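Paper Cup Project: Final Report
Ustley Hall, Room 326, Boston
Sunday, May 15, 2022

Our project looked at how the cups from the Shehu coffee counter could be stored between events. We started in March with one box of 400 and a shelf that was 60 inches long.

Stacking them inside each other saved the most space, but the bottom cups were hard to pull apart. We then tried standing single cups upside down on the table, so the rims faced the tabletop and dust stayed out. 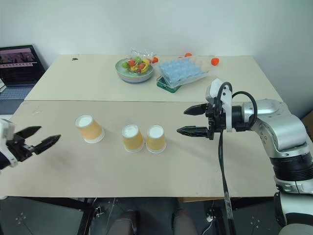

The drawback is table space. Upside-down cups need a spot each, so we only recommend it for cups going out the same day. The rest should stay nested in short stacks of 4. We did not test cups with lids, and the shelf labels still need to be redone.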